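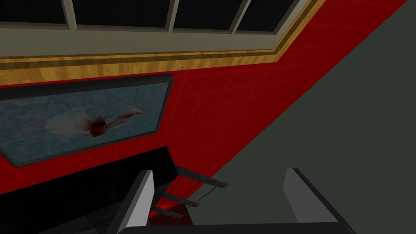 Wrist view in the simulated flat: red wall, fish-like painting, gripper open.

Zilledell Student Robotics Project
Progress report to the Garnow Fund
February 1, 2024

When you gave us the grant in July, our application promised a robot that could tidy a room. We are pleased to report that we now have a room. The robot is in it, and on a good day it can be persuaded to go where we send it. The tidying is coming along behind at its own pace.

As a reminder of who is spending your money: Zilledell is the after-school robotics club at Ganham, open to students in the senior years. Membership stands at 31 on paper. The people who turn up when it's raining and there's a bus to catch are a smaller and more stubborn lot, and they did nearly all of the work described in this report.

Where we are up to

Everything so far has been done in simulation. The original plan had us buying a real arm in the first term, and we're glad we didn't. Our simulated arm has driven itself through the furniture, the floor and, in one memorable session before the end-of-year break, its own base, and the repair bill for all of it was nil. We would like the Fund to think of this as prudent financial management.

The room is a flat interior that the students call Awad, after the software folder it lives in. The decorating was put to a vote. The red wall won comfortably, and those of us who look at it for two hours at a stretch have had time to reconsider. It does have one practical use, which is that the colour is very easy to tell apart from the dark furniture, so the beginners' image-processing exercises tend to work the first time. We are now slightly worried that the students think all image processing is like that.

The club is split into 6 teams, each with its own branch of the code. Two of them are working on moving the arm, and the others cover vision, grasping, the task list and the write-up. The write-up team is the only one to have met every deadline and has been quite gracious about it.

What has gone well

The arm now gets to a named position and stops there, which was the first milestone in our application. It took much longer than we'd allowed, mostly thanks to a mix-up between degrees and radians that survived three separate reviews, one of them ours.

The wrist view is also running. Students can see what the gripper sees while their program is going, and this has done more for their understanding of coordinate frames than any amount of waving at the whiteboard. They had all assumed that a robot's view would be level. It isn't, and most of the vision team's work this term has been learning to cope with a room on a slant.
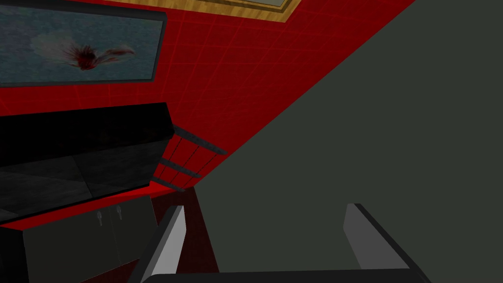

The second thing they've had to learn is that something big and flat can take up half of what the robot sees and tell it nothing. The first version of the search program treated any large plain region as clear space and headed for it with great confidence. The current version backs away and looks again from somewhere else. It's slow and a bit timid, but it hasn't hit anything in a fortnight, and the students have stopped putting bets on it.

What has not

Grasping is behind. The gripper opens and closes on command, and the team can show you this for as long as you care to watch. Picking something up and still having it a moment later is another matter. Objects in the simulator have a habit of shooting off sideways when squeezed, and we have yet to settle whether the fault is in our friction settings or our grip. The team's view is that it's the settings. Ours is that it's both.

We also lost 2 weeks to a software update that we installed because it was there. We have a rule about that now.

Money

We have spent less than budgeted. The graphics card was bought second-hand from the school's own media lab, and the remaining hardware money is untouched. We'd like to ask that it be carried over to next term, when we hope to have code we would trust near an arm that costs something. Catering, on the other hand, has gone over. Teenagers were in the risk register, but we had rated them too low.

Next term

The second milestone is one object, picked up from a surface and put down somewhere else on purpose. We have taken the words "tidy a room" out of the students' project brief and replaced them with "move a cup", and morale has improved a good deal. If the cup goes well we'll try a second cup.

The teams will demonstrate whatever is working at the end-of-term open evening, and the Fund is warmly invited. Please let the school office know if you're coming so we can save you a seat near the screen.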